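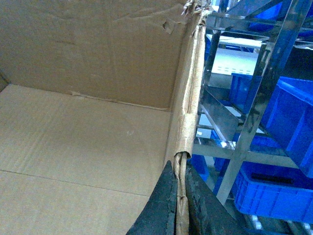 Salldale Community Help
Home > House and Storage > Boxes, packing and moving

Cardboard box with the flaps cut off, rim gone ragged – repair it or bin it?

Posted by Anayeli Escobedo on 6/26/25
706 views

I have a plain brown corrugated box that I use as an open tray on the sorting table. I cut the top flaps off with kitchen scissors in March so I could reach in without them folding back over my hands. It was fine for a while. Now the rim is in a poor state. The paper has come away from the edge in places, there are bits sticking up at the corners, and one corner at the front is badly torn so that you can see the wavy layer in the middle.

The walls are creased and scuffed but they stand up without help. The bottom is flat. There is a slit across the floor where the bottom flaps meet and the edge of it lifts slightly. I keep small things in it, mostly buttons, reels of thread and packets of zips, and I don't want them going down the gap.

I would like to know:

Is it worth mending a box in this condition, or do I just get another?

If I mend it, what do I put round the rim? I tried ordinary clear tape on a different box and it lifted off and took the brown paper with it.

Should I deal with the floor from the inside or the outside?

I have parcel tape, a craft knife, a metal ruler, white glue and a roll of gummed paper tape that I have never opened. The box is a good size for the table and I have not found another the same, so I would prefer to keep it if it isn't a lot of work. I don't need it to look nice.

Jovita Ochoa
Member, 956 posts

Mend it. A torn rim is only a surface problem as long as the walls are sound, and you say they are. I ran the packing bench at Quezada for a long time and we kept boxes going for years like this.

Do it in this order. It takes an evening, most of it waiting for glue.

1. Empty the box and look at the rim
Take everything out and run a finger along the outside of each wall, below the rim. You want to know how far down the damage goes. Loose paper at the top doesn't matter. If the wall feels soft, or bends where you press it, mark that place with a pencil. Soft places need a patch on the inside before you do anything to the edge.

2. Trim the loose bits
Put a new blade in the knife. Lay the metal ruler along the outside of the wall, just under the worst of the tearing, and hold a piece of scrap wood against the inside. Cut lightly, several passes. A blunt blade, or scissors, will drag the paper and you will be back where you started. Don't try to take the whole rim down to the lowest tear or you will end up with a very shallow box. Take off what sticks up and leave the rest for the tape to cover.

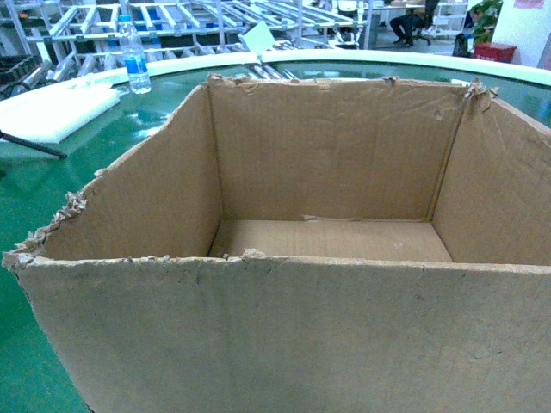
3. Glue the torn corner
Lift the peeled outer paper away and brush white glue thinly on to the wavy layer. Thin is important, as too much makes the board swell. Press the paper back down. If the paper has gone altogether, cut a patch from a cereal packet, fold it down the middle and glue it round the corner on the outside, with another on the inside if you can be bothered. Hold it with clothes pegs over a scrap of baking paper and leave it overnight.

4. Tape the rim
Use the gummed paper tape. It goes on with water and soaks into the surface of the board, so it does not lift the way clear tape does. Cut one length for each side, a little longer than the wall. Wipe it with a damp sponge, lay half the width along the outside, fold the other half over the top and press it down inside. Do the two long sides first. Snip the ends at the corners and overlap them. Don't go round in one long strip – it twists and you can't get it off again.

Where the board has rolled over or crumpled, squeeze it flat between finger and thumb before taping. It won't go back to how it was but it will be flat enough.

5. Close the gap in the floor
Tape the outside first. Turn the box over, push the flaps level and run a strip of parcel tape along the seam, up the wall a bit at each end. Then turn it back and put paper tape along the inside. If you only tape the inside, the flaps can still drop and the tape splits.

For buttons I would also cut a sheet of thin card to the size of the floor and drop it in loose. You can lift it out and tip the buttons off it.

6. Leave it alone until it is dry
Next day if possible. Don't put it by a heater, the walls will bow.

Obsa Negussie
Member, 200 posts

Just get another box. The shop on the corner of our road gives them away, and they throw out more than they give. By the time you have bought tape and blades you could have had a plastic one from Hiltance with a lid.

If you do cut the flaps off the next one, don't. Fold them down inside the box and glue them to the walls. You get a rim that is two layers thick and smooth on top, and it never frays. The box gets slightly smaller inside. That's the only drawback.

Anayeli Escobedo wrote:
Thank you both. Obsa, I have the tape already so it isn't costing me anything, but I will remember folding the flaps in for next time. Jovita, does it matter that there is a bit sticking up right in the corner at the back, where two walls join? I can't get the ruler in there.

Jovita Ochoa wrote:
No, snip that one with nail scissors and tape over it. Check the join behind it is still holding. If you can get a fingernail into it, put some glue in and peg it with the rest.

Consuelo Cuautle
Member

I agree with mending but I do the rim differently. I use fabric. Any cotton offcut will do, cut in strips as wide as your hand, and you glue it over the edge with the same white glue. It is softer to reach over if you have your wrists on the rim all day, and it covers a lot of bad tearing without much trimming. It takes longer to dry than paper tape and you have to keep going back to press it down.

I had gummed tape from Toltach and it was good but I found the wet sponge part messy. Practise on some scrap first. Some of mine went on crooked and I left it.

Two other things. If the box is going to be dragged about on the table, stick a piece of felt under each corner, because the bottom wears before the sides do. And a creased wall can be stiffened with a strip of card glued flat across the crease on the outside. Mine has one on each long side.

I don't know about the floor, I have always put a sheet of card in and not bothered with the seam.

Xóchitl Magaña
Moderator

Moved from General to Boxes, packing and moving. Please put offers of spare boxes in the Swaps section and not here, I have taken 2 down already.

Anayeli, if you are happy with one of the replies please mark it so the thread can be closed.

Related threads
Getting parcel tape off without tearing the paper
Best knife for cutting corrugated card
Dividers for a button tray
Storing boxes flat in a damp shed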